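Pay for the hour, not the haircut

The barber I go to put his prices up in August. Lachlan McIver has cut hair on Farquharson Street for as long as I've lived near it, and the sign in the window went from 24 pounds to 32 overnight. I heard two men complaining at the bus stop. One of them said it was a scandal for ten minutes' work.

It isn't ten minutes' work. I have sat in that chair and it takes nearer half an hour, and for a good part of every Thursday there is no one in the chair at all. The shop is still lit and heated, and the rent is still owed. When you pay for a haircut you are paying for a share of all the hours the shop was open so that you could walk in when it suited you.

I think most arguments about the price of things on a local high street go wrong at this point. We look at what is handed over the counter and work out what it must have cost, and we call the rest profit.

Coffee is the usual case. Everyone knows what a capsule costs at home, or thinks they do, and so everyone feels able to say what a cup ought to cost in a café.

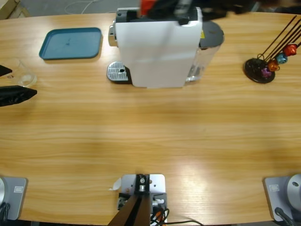

What the cup is paying for

Thanasis Drakos ran the café called Notevari until he gave it up last year, and he let me see his books when I told him I wanted to write about this. His rent was 1,699 a month. That was before rates, before electricity, before he paid Kekeli Tetteh to open up at seven in the morning, and before the bin contract, which was dearer than I would have guessed. The coffee itself was one of the smaller lines on the page.

He told me the question he was asked most was why he charged so much. The second most common was whether people could stay at a table for the afternoon with a laptop. He usually said yes to the second. He thought the two questions had the same answer and never found a polite way to say so.

I was one of those people with laptops. I wrote most of a long report at the table by his radiator and I doubt I spent enough in those weeks to cover the light above me. I don't feel especially guilty, as he could have asked me to move. But I can't then turn round and say the place was overpriced. I had a warm room, a toilet and somewhere to be, and I paid for one drink.

The usual reply is that nobody asked the café to have a radiator and a table. If it wants to charge less, it can sell through a hatch. Some do, and the one at the station is good and cheap. I use it when I have a train to catch. But a street made only of hatches is a poor sort of street, and I don't think the people who make this argument would enjoy living on it. 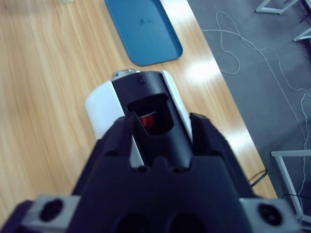 There is a better objection, and it came from Finlay Munro, who read a draft of this. He said that it's all very well telling people to pay for the hour, but plenty of them don't have the money, and a high price shuts them out whether it is fair or not. He is right. His own mother stopped going to the hairdresser when the price passed what she had left at the end of the week. Telling her about business rates would have done her no good.

I don't have a full answer to that. Part of it is that we have left cafés and barbers to do a job the council used to do. There was a reading room above the library when I moved here, with newspapers and decent chairs, and you could sit in it all day for nothing. It closed, and the people who used it went down the hill to Notevari. So the cost of keeping a warm public room open moved from all of us to Thanasis, and from him to whoever bought a flat white. That seems a bad way to share it out.

Brahim El Fassi, who mends shoes and cuts keys two doors along, deals with it his own way. He charges the full rate on the board and knocks some off for anyone he thinks needs it. It works because he knows his customers, and it wouldn't work in a chain. It also means the rest of us have to pay the board price without sulking. I had a pair of boots heeled there in the spring, and it came to over 10 pounds more than I expected. I grumbled about it to my wife on the way home, so I am not writing this as someone who has always behaved well.

I would like to see the reading room opened again. Until it is, I'll pay Lachlan his 32 pounds, and I'll buy a second cup if I mean to sit for the afternoon.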